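A Morning at the Kenmont Paper Mill

Thursday, August 23, 2018
by Jörg Lenz 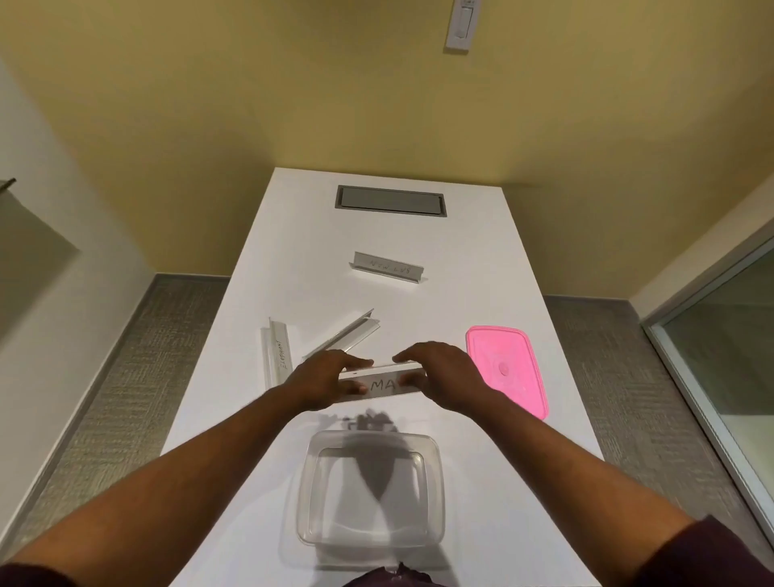 Tina wrote to me before I went that the open day at Kenmont was better in March, when the river is high and the old wheel turns by itself. She also told me to bring a second pair of socks. About the socks she was right.

The mill lies 39 kilometres from my town and the bus goes only twice in the morning, so I came too early and waited at the gate with a coffee from the bakery. The entrance costs 50 crowns, for children 20.

Our tour began in the rag cellar. It smells there of wet cotton, a little like a school cloakroom in winter. Then we went up a steep stair to the vats. Ahuja, our guide, explained how the sheet is formed on the sieve, and how the worker must shake it in two directions before the water has run away. He made it look very easy. My own sheet was thick on one side and had a hole in the other, but I was allowed to keep it.

What I liked most was the drying loft. The building is 170 years old and the shutters are still opened and closed by hand, according to the wind. Ahuja said that a good loft man could feel rain one hour before it came.

In the shop I bought envelopes. They are expensive, but the ink does not run on them, I have tried it at home with my fountain pen. The café was closed, so please take bread with you.

Related
Stino: a walk along the salt pans
Two bookbinders and a very small museum
Night train with a bicycle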